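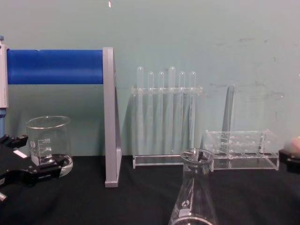

The fault that stopped the Willalside bench for most of March began with a gripper that closed too late. The lab lead at Erinix, who runs the glassware trials there, says the first sign was a cracked test tube.

"We blamed the tube," she says. "Then we lost two more in a week, all on the left arm."

Her team went back through the logs and found that the left gripper's close command was arriving 190 milliseconds after the arm started to lift. On a plastic rack that does little harm. On a thin glass tube the jaws catch the rim while it is already moving.

"The arm thought it was holding something. It reported a good grip every time," she says. "That worried me more than the glass did."

Of 95 lifts they replayed, 43 showed the delay. The cause was a controller update from Caldeira that changed the order in which two messages were sent. The right arm had been skipped during the update and ran fine.

Work went on with water only, and people kept behind the line while either arm had power.

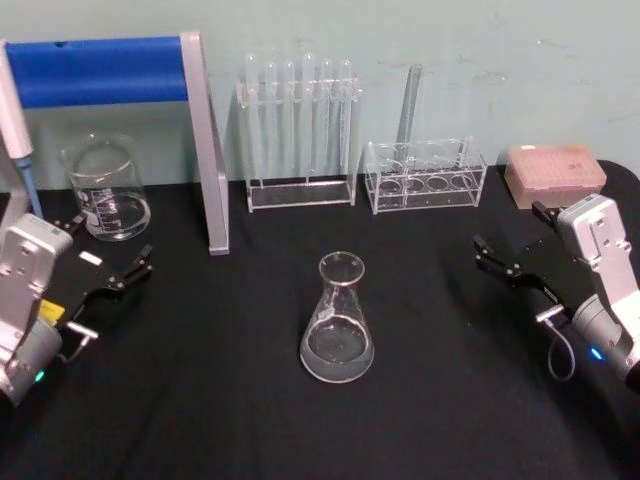 Wusar, which maintains the controllers, sees it differently and told us the update was sound, but that it should never have gone onto one arm and not the other. The lab lead accepts part of that.

"We should have checked versions on both sides. We do now, every morning at 8."

The old software is back on the left arm. She has also added a force check before any lift, so the arm stops if the jaws aren't closed on something. It makes each cycle slower, and she plans to leave it in.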